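Week 9 handout: trying out the Skultico practice kit

OK, so last week a few of you asked why we're looking at a paid package when there are free simulators out there. Fair question! Skultico is what Denimum sells to schools, and I've had the trial version on my office machine for most of October, so these notes are my own take and you're welcome to argue with them.

What you get is a simulated tabletop, a two-finger gripper and a set of 107 starter tasks. The first ones are very plain (one cube, one table, go get it), and I'd like everybody to stay on those longer than feels necessary. Naa Darko skipped ahead to the stacking tasks and came back to the single cube two days later, much happier.
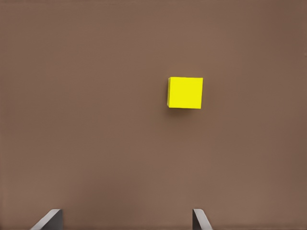 Before you close the fingers on anything, line up sideways first and then move in. I know it's tempting to do both at once – I do it too – but when a grasp goes wrong you want to know which move to blame. Write down your offsets as you go, because the log only keeps the last 2 runs unless you change it in settings.

Things I like: resets are quick, and the camera view can be saved with each attempt. Things I don't: the help pages are thin, and the seat license is 891 a year, which is a lot for a department our size. Midel has a cheaper kit, but Clementina Ramalho tried it with her group in Bragança and found the gripper controls laggy.

For next time, run the first cube task until you get nine clean grasps in a row, then bring your offsets and one complaint about the software. Mine is the save button.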